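Robot hands get a trial on the small jobs at Grinton workshop

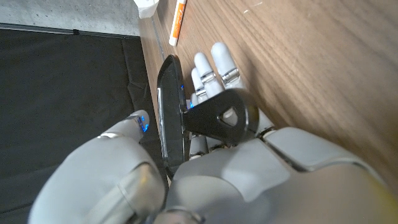
A repair workshop in Grinton has begun testing whether a robot can take on the odd jobs that eat into a working day, from clearing benches to handing over tools.

The trial is run by Cotau, which is supplying the robot, and Umlow, the firm that owns the workshop. It started in April and will last 16 weeks.

Leena Mustonen, who leads the work for Cotau, said picking up a tool was no longer the hard part. "Holding it the right way round for the next step is where we lose time," she said. "A person shifts their grip without thinking. We have to plan it."

The robot is being tried on seven chores, including sorting pens and markers, wiping down tables and putting rubbish in a bin. So far two are judged good enough to be left to run without someone standing by. Wiping is not one of them.

Eero Halonen, the workshop manager, said his staff were still quicker at everything on the list. "I wouldn't buy one this year," he said. "I'd have it back to sweep up at night, if it learns to sweep."

A second trial is planned at a laundry in Seppälä.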